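Brakcombe Community Support
Ticket: Danko smart plug keeps dropping off the Vasis hub
Status: Resolved
Opened in August, last updated Nov 15, 2023

Problem as reported

I run a Vasis hub on firmware 5 with a mix of lamps, sensors and plugs, and I love the thing. But one Danko plug in the hall, the one that runs the little dehumidifier for our shoe storage, kept going gray in the app. Sometimes it came back by itself after a few minutes, and sometimes I had to hold the button down and pair it all over again. The other plugs never missed a beat.

What I tried first

Restarted the hub. No change.

Removed the plug and added it again. Fine for one evening, then gray.

Swapped it with the identical plug from the kitchen. This was the fun one! The hall plug behaved perfectly in the kitchen, and the kitchen plug started dropping in the hall. So the hardware was good and the location was the trouble.
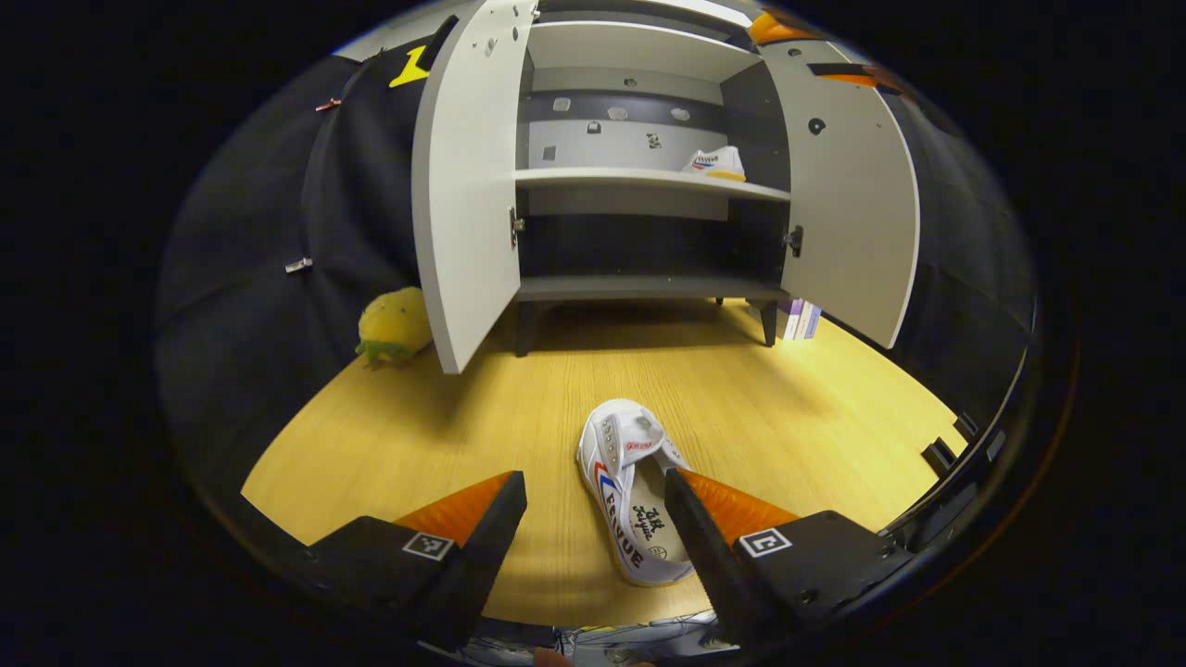 2 min read

Once I knew it was the spot, I opened the signal page in the Hostis add-on (if you have a Vasis hub and haven't installed Hostis yet, please do, it's a joy). It draws a live graph for every device. The hall plug was sitting at 12 percent signal, and every drop lined up with a dip to zero. A sensor only one room away showed 53 percent, which is plenty.

Update 1

Support asked me to check the wireless channel. My router and my hub were sitting right on top of each other, so I moved the hub to a different one in Settings, Radio, Channel. You have to wait while everything finds its way back, and two of my battery sensors needed a nudge. Signal in the hall went up a little, but the plug still dropped overnight.

Update 2

Support then asked me to send the route map, which I didn't even know existed! It's under Tools in Hostis. The hall plug was talking straight to the hub through two walls and a big mirror, and ignoring the repeater I had put on the landing for exactly this purpose. The repeater was still on old firmware, and the release notes say that version accepts only 4 devices. Mine was full.

Fix

1. Updated the repeater from the Devices page.
2. Unplugged the hall plug and left it off while the repeater restarted.
3. Plugged it back in and ran Rebuild Routes in Hostis.

The plug picked up the repeater right away and the graph has been a lovely flat line ever since. The humidity schedule runs on time again too.

Closing note from support

Marked as resolved. We have added the repeater device limit to the help page for Danko plugs. If the plug goes gray again, reply on this ticket and attach a fresh route map.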